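五月开始做下一年的设备预算，主题是双臂工作台。这类东西我前后算过三遍，每一遍的总数都比上一遍高，所以这次把过程记下来，给同样要填表的人参考，也免得自己明年再从头算。

先说结论：机械臂本体的报价最好谈，也最不容易出错。出错的都是本体以外的部分。 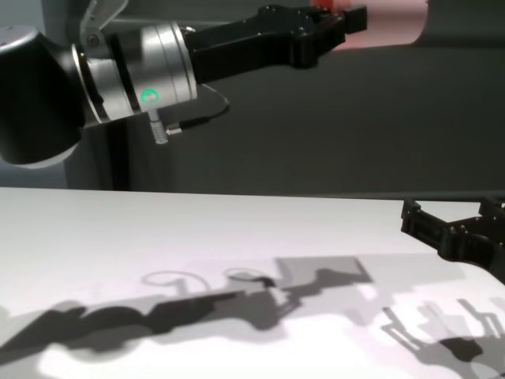

预算表我分成四栏：本体、末端、台面和支架、线缆和备件。第四栏最早是没有的，当时把线缆归在“杂项”里，随手填了个数。后来Declan Ní Mhurchú看表的时候问我，手腕那个接头下面吊着的黑线算谁的，厂家送还是自己买。我去翻合同，里面只写了“标准附件”，没有长度，也没有数量。线从接头出来要绕一个弯再回到法兰那边，弯留多大、线多长，都得自己定。于是第四栏就单独列出来了，每条臂按一用一备算。

本体问了两家，Kurnow和Goteck。Kurnow的报价单细，共39行，连螺丝都单列。Goteck只有一页，总价低一些，但夹爪不在里面，安装调试也不在里面。把缺的项补齐以后，两家差不了多少。我的做法是自己先写一张空表，让两家照着填，不收他们自己的格式。来回多花了两个星期，值得。

末端这一栏争议最大。夹爪可以买现成的，也可以买爪体，手指自己加工。我倾向后一种，手指是消耗品，抓什么东西就得配什么手指，买整套来换太贵。测试物用最普通的塑料杯就行，便宜，坏了不心疼，一次买200个，摊到预算里几乎看不见。

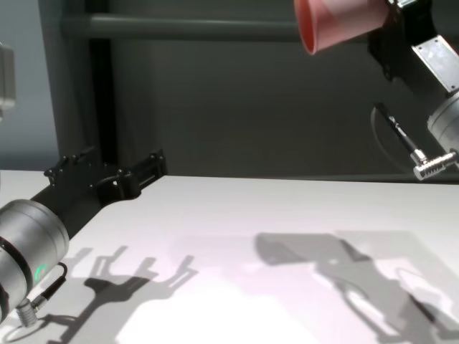 右臂夹着粉色杯子，杯口朝左。

台面和支架容易被当成家具来买，走办公用品的流程，结果送来的桌子一推就晃。我们这次把桌子、立柱和后面的背板写进设备清单，一起验收。桌面选白色哑光，理由很简单：好擦，东西掉在上面容易找。灯光另外算，每个工位两组，带支架。灯的钱不多，可是装灯要重新走电，电工的费用比灯本身高。
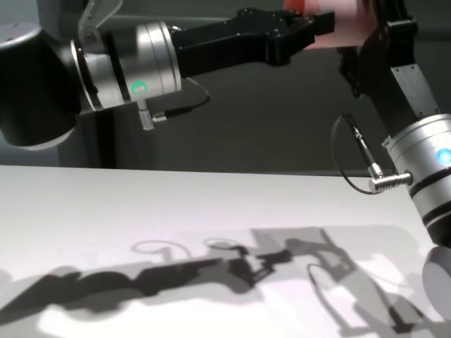 电工这一项我前两年都漏了。设备到货那天才发现插座不够，临时拉线又不合规定，只好停下来等，机器在箱子里放了三个星期。这段时间保修期照样在走。所以今年我在合同里加了一条，保修从验收签字那天起算，Goteck同意了，Kurnow要再商量。

还有几件和钱有关的小事：

1. 运费要问清楚送到哪里。Moriarty是我们一直用的货运公司，送到楼下和送到房间是两个价，上楼每箱加104元。
2. 软件授权分一次性和按年。Avum的授权按年收，第一年含在报价里，第二年起要另外列。写预算的人常常只看第一年。
3. 夹爪的易损件按动作次数估，不按月份估。我的算法是每1,000次抓放检查一遍手指和销轴，再倒推一年要备几套。
4. 两条臂尽量买同一个型号。左右各买一种，备件就要备两份，培训也要做两遍。

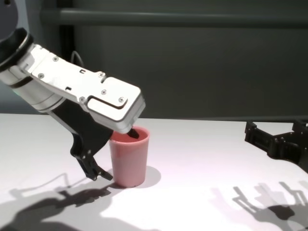
## 明年打算怎么填

总额还没批下来，我先按两档准备。

第一档是全买：两条臂、两套夹爪、一套备用手指、台面和灯一次到位。第二档先买一条臂，但台面、立柱和电路都按两条臂的规格做好，以后加装时不用再动土建。如果只能批第二档，我会把省下来的钱留一部分给线缆和手指，不拿去升级本体。

预留金我写的是总额的一成。财务希望每一笔都有名目，我就把它拆开，挂到安装、运输和备件三项下面，各自写明用途。这样批得快一点。

Kurnow的人下周过来量场地，量完会给一版新的报价。等两家的表都填齐了，我再把空白模板整理出来放到这里，想要的可以先留言。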